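She started baking rye bread the winter she moved to Woduton, mostly to keep the kitchen warm, and she still talks about that first loaf as if it came out of the oven this morning. "It was a brick! I could have propped a door open with it," she says, laughing. "And I ate the whole thing, with butter, standing up."

Now the Ulska bakery sells 200 loaves on a good day, all from the same sour starter, which she feeds before she has her own breakfast. "You get to know the smell. A bit like apples when it's happy, more like paint when I've left it too long."

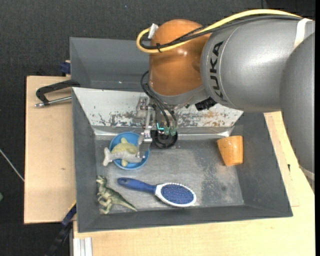 Her sister, who runs the counter, remembers it differently and says the early loaves were fine, only very small, and that the real trouble was getting people in Woduton to try caraway at all. They gave away slices for most of November, and by the end of it customers were asking for the dark one by name.

So what should a beginner do? "Get a scale, and bake the same loaf 51 times," she says. "I mean it! Change one little thing each time and write it down. And let it cool overnight before you cut it. I know, it's awful. I still cheat with the heel."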